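How to Budget for Your First Tabletop Robot Arm (Without Forgetting the Boring Parts)

When Pui-shan Hsiao and I started planning our little setup at Wilari, we did what everybody does and spent three happy evenings comparing arms. The arm is the fun part! It also turned out to be a smaller share of the bill than we'd imagined, so let me walk you through the order I'd do it in now.

Step 1. Write down the jobs first. Not "household tasks" but real ones: pick up a basket by the handle, move a bag of sweets into a box, set a can upright. Our list had 14 jobs on it, and it told us more about reach and grip than any sales sheet did.

Step 2. Price the gripper on its own line. Ask how wide it opens, what a spare pair of fingers costs and how long they take to arrive. We put aside $885 for the gripper and spares together, and I'm glad we kept that money separate -- it would have vanished into the arm otherwise.

Step 3. Add the small stuff. Clamps, brackets, screws, cable, a power strip with enough sockets. Chun-hung Au keeps a running sheet for us, and by July it had 21 lines on it, most of them tiny.

Step 4. Check your table. Measure it, then measure it again with everything you plan to leave on it. An ordinary wooden dining table can do very nicely, but the things people keep along the back take up room too, and so does the hardware at the side.

Step 5. Set aside a little for props. You want a mix of stiff, soft and shiny things, and most can come from the grocery store.

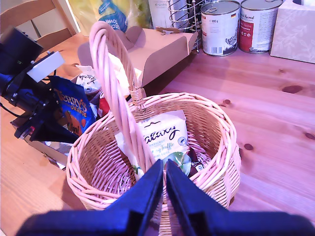

Gripper fingers at the handle of a woven basket, with chocolate and other sweets in and beside it.

Step 6. Leave some money unspent until you've worked through your job list once. You'll find a thing or two you want to change, and it's much nicer to order it that same afternoon than to wait for the next budget.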